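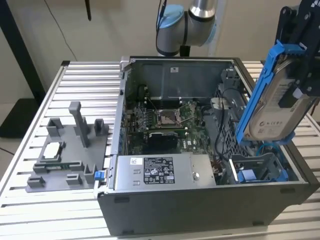

Section 4: Getting the channel list to look the way you want

By now you should have Huvgate running and a signal coming in, either from the dish or from the network feed. If you don't, go back to Section 3, because nothing in this one will make sense with an empty list. I wrote this part after setting up the same box for my aunt, then for my neighbor, then for my aunt again, so the order of the steps is the order that caused me the fewest headaches.

Before you start, find out which region your provider has you in. Mine is Bretville, and it took me two evenings to notice that the box had picked Isedthorpe all by itself. The two regions share most of the national channels, but the local news and the second sports channel are different, and the program guide runs on a different feed. It's printed on your bill, usually near the account number.

4.1 Running the first full scan

1. Press Menu on the remote and go to Setup, then Channels, then Scan.
2. Choose Full Scan. Quick Scan only checks the channels the box already knows, so it's no help the first time.
3. Set Region to the one on your bill.
4. Leave Include Scrambled Channels turned off. (You can turn it on later if you subscribe to something extra.)
5. Press OK and go do something else for a while. On my connection it took 11 minutes.
6. When the box asks whether to save, say Yes.

My scan came back with 438 channels, and I was very pleased with myself until I started flipping through them! A huge number were shopping channels, test cards, and radio stations with no picture. So don't panic at the number. We're about to get rid of most of them.

Caution: Don't unplug the box or switch it to standby while the scan is running. The list gets written at the very end, and if you interrupt it you can lose your old list along with the new one. I did this once and had to start over from Section 2.

4.2 Hiding what you don't watch

I recommend hiding channels and leaving Delete alone. A hidden channel stays in memory and you can bring it back in two button presses. A deleted one is gone until the next full scan.

1. Go to Setup, Channels, Edit List.
2. Press the yellow button to sort by type. All the radio stations and shopping channels will land together.
3. Move to the first one you want gone and press the blue button to mark it.
4. Hold the down arrow to mark a whole run of channels. Let go when you reach the last one.
5. Press Menu and choose Hide Marked.

Note: The box will mark no more than 200 channels at a time. If you go past that, it quietly drops the earliest marks, which drove me up the wall. Do it in batches and press Hide Marked after each one.

4.3 International news channels

This is the part I get the most mail about. A lot of the international news channels show up more than once – an English version, a version in the original language, and sometimes a high-definition copy of either. The names in the list are often shortened to the point of being useless, so you can't tell them apart without tuning in.

1. Tune to the first copy and press Info.
2. Check the line marked Audio. If it shows two languages, press the Audio button to switch between them.
3. Check the line marked Format and keep the HD copy if your TV can use it.
4. Rename the channel you're keeping (Edit List, then Rename) so you'll know it next time.
5. Hide the others.

Hülya Işık wrote to me with a good tip for Turkish channels on the Baysal package. The audio language goes back to the default whenever the box restarts, unless you also change it under Setup, Sound, Preferred Language. I tried it and she's right, so do both.

4.4 Favorites and channel numbers

You get four favorites lists, and everyone in the house can have their own. Mine are News, Sports, Movies, and one called Mom.

1. Highlight a channel in the main list and press the green button.
2. Pick the favorites list you want it in.
3. To change the order, open the favorites list, press Move, and use the arrows.
4. Press OK to drop the channel in its new spot.

Caution: Turn off Automatic Channel Update (Setup, System, Updates) before you spend any time on the order. With it on, the box renumbers everything when the provider shuffles its lineup. My provider did a big shuffle in July and my News list ended up full of cartoons.

4.5 Saving a copy

Plug a USB stick into the front port, go to Setup, System, Backup, and choose Save Channel List. The stick has to be formatted as FAT32. Vira Skoryk found that some larger sticks aren't recognized at all, and I've had the same trouble, so use a small old one if you have it lying around.

To put the list back later, choose Restore from the same menu. The box restarts by itself afterward, and your favorites should be there when it comes up. Program guide data isn't part of the backup, so the guide may look blank until it downloads again. Setting up the guide is covered in Section 5.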